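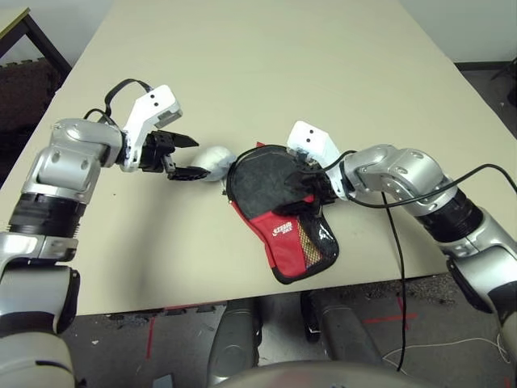 Speaker notes — Getting People Back to the Club
Jullgate Hall, 2019-04-02, evening session

Good evening, everybody, and thank you for coming out. If you're still hunting for a chair there are more stacked by the kitchen door, and please do bring your tea in with you.

(Wait for the chairs.)

I want to start with my first night at Bendorholm Table Tennis Club, because it was nearly my last. I came in, I paid, and I sat on a bench for most of the evening watching people who all knew each other play people they all knew. They were perfectly nice. One lady asked if I was waiting for someone. Then Diễm Lã came over, handed me a bat and said, "You're on with me, and I'm terrible after seven." She wasn't terrible at all, as it happens, she beat me very badly, but I went home happy and I came back the next week.

So what I'd like to talk about tonight is the bench. Every club has one.

NEXT SLIDE — Cisley numbers

Cisley kept a proper sign-in book, bless them, so we can see what went on there. 268 people tried a session over the season. 13 of them joined. Let that sit a moment before going on.

I rang up as many as would talk to me, and I was braced to hear about the price or the parking. Mostly I heard about the bench. One man told me he'd have liked a game, "but I didn't want to break up anybody's pair." He drove home again without playing, and he lives on the far side of Skov, so that's no small drive.

NEXT SLIDE — What we changed

We started in October. Two tables by the door are kept for mixed play, and after each game the winner stays and the loser picks whoever has sat longest. It was grumbled about. I grumbled myself, I like my regular partner! But it settled down in a few weeks, and I've since played with people I had only ever nodded to.

(If time: the story about the Skov doubles night and the wrong key. Keep it short, it always runs over.)

The other thing is names. Ask for the name, write it down before you go home, and use it next week. I'm hopeless at this, so I keep a little notebook in my coat.

LAST SLIDE — Questions

Ask Diễm to stand up and wave. Sign-up sheet for the Cisley visit is on the piano — mention it twice, people miss it the first time.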